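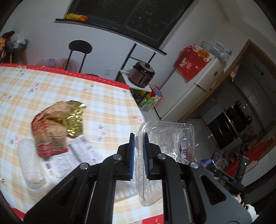
식사는 15분이면 끝난다. 문제는 그다음이다. 포장 음식의 잔해는 먹은 사람보다 식탁에 오래 머문다. 구겨진 종이봉투, 투명 플라스틱 용기, 금박 한 장, 그리고 아무도 읽지 않을 글씨가 빼곡한 인쇄물. 꽃무늬 체크 식탁보까지 깔아 둔 집이라면 체면이 조금 더 깎인다.

배달 도시락 업체 카르누라에서 포장을 담당하는 마리우스 부쿠르는 이 광경을 '제2의 식사'라고 부른다. 본인 집에서는 보통 다음 날 아침까지 이어진다고 한다. "포장을 만드는 사람이라 버리는 법도 잘 알 거라고들 하죠. 알기는 압니다." 그는 거기서 말을 멈추고 커피를 마셨다.

누구나 처음 집는 것은 투명 용기다. 부피가 크고, 치우면 뭔가 해낸 기분이 든다. 하지만 씻어서 말린 용기는 재활용함 대신 싱크대 아래로 들어가기 일쑤다. 언젠가 쓸 일이 있을 거라는 믿음 때문인데, 마리치카 에네의 집에는 그 믿음이 11개 쌓여 있다. 뚜껑은 2개다. 어느 것도 맞지 않는다.

종이봉투는 사정이 낫다. 기름이 배지 않았으면 펴서 종이류로, 배었으면 일반 쓰레기로 보내면 된다. 다만 펴는 순간 부스러기가 식탁보로 쏟아지니 싱크대 위에서 할 것. 안쪽에 비닐이 덧대어진 봉투라면 고민이 길어진다. 나는 한쪽 귀퉁이를 찢어 보고, 늘어나면 미련 없이 일반 쓰레기통에 넣는다.

금박은 반짝인다는 이유만으로 과대평가를 받는다. 손안에서 꼭 쥐었다 놓았을 때 뭉친 채로 있으면 알루미늄 포일, 슬그머니 펴지면 코팅 필름일 가능성이 높다. 실비우 디누는 이 시험을 식탁에서 손님에게 시키는데, 그 집에 두 번 가는 손님이 많지는 않다.

남는 것은 식탁보다. 안델의 편집숍 주인 오비디우 올테아누는 꽃무늬와 체크가 겹친 천을 권한다. 소스 한 방울쯤은 꽃잎으로 봐 줄 수 있다는 논리다. 그 가게에서 가장 잘 팔리는 식탁보는 40도 물에 그냥 빨면 되는 면직물이고, 그의 집 식탁에는 아무것도 깔려 있지 않다.

우리 집 식탁에도 어제저녁 봉투가 아직 있다. 밑에 깔린 종이가 영수증인지 할인 쿠폰인지 확인하는 대로 치울 생각이다.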